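Seasonal Trip Leaders and Gear Room Staff
Jetberg Outdoor — Hosavska Gorge base

Jetberg runs guided day trips in and above the Hosavska Gorge: canyoning, zip line, via ferrata and a half-day rafting route. We are hiring for the coming season, which runs through the end of October. Two kinds of jobs are open, and you may apply for both on one form.

Trip leaders

You will take groups of up to eight guests down the gorge with one other leader. A normal day starts with the safety talk at the base, then the van ride up, the trip itself, and the return of gear in the afternoon. You will fit harnesses and helmets, run the rope stations, and keep the group moving at a pace that suits the slowest guest.

We ask for a current wilderness first aid certificate, at least one full season leading paying guests on rope or on water, and a clean driving record. You must be able to swim in moving water in a wetsuit. A second language is useful but we don't require it. 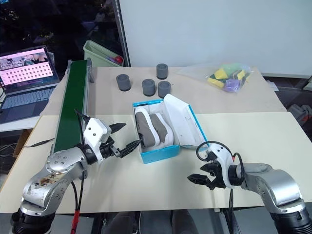
New leaders shadow a senior leader before taking their own group. Shadow days are paid at the full rate of $136 a day. The longest line at the gorge is the Jukar zip, and leaders are signed off on it separately, usually in their second or third week.

Gear room staff

The gear room opens before the first trip and closes when the last wetsuit is hung up. You will hand out and take back equipment, rinse and dry it, log wear on harnesses and ropes, and set aside anything that needs a senior leader to look at it. No guiding experience is needed. You should be comfortable on your feet all day and able to lift 30 pounds without trouble. Pay is $88 for a short shift, which covers either the morning or the afternoon.

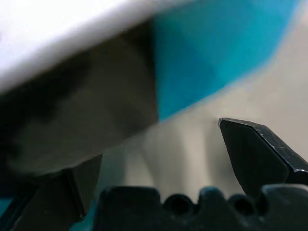

Footwear takes up more of the gear room's day than anything else. Guests on the canyoning trip wear our boots and leave their own shoes with us, and every pair has to come back to the right person. Most of them arrive in whatever they traveled in, often gray sneakers like the pair in the open shoebox, and by noon the shelves hold a lot of gray sneakers. We tag each pair with the trip number and the guest's first name. If you are careful about small things like this you will do well here.

Housing and extras

Shared rooms are available at Ní Mhurchú House, a short walk from the base. Rent comes out of your pay every two weeks. There is a kitchen, laundry and parking, but no pets. Leaders who stay through the last trip in October receive an end-of-season bonus. Staff may join any trip with open places at no charge — ask at the front desk the evening before.

How to apply

Fill in the form on our jobs page and attach copies of your certificates. Tell us which job you want, your first available day, and whether you need a room. Please keep the cover letter under 4000 characters, as the form won't accept more.

Applications close Mon 27 May. Interviews are by phone. Trip leader applicants who pass the phone interview will be invited to a practical day at the gorge, with lunch provided.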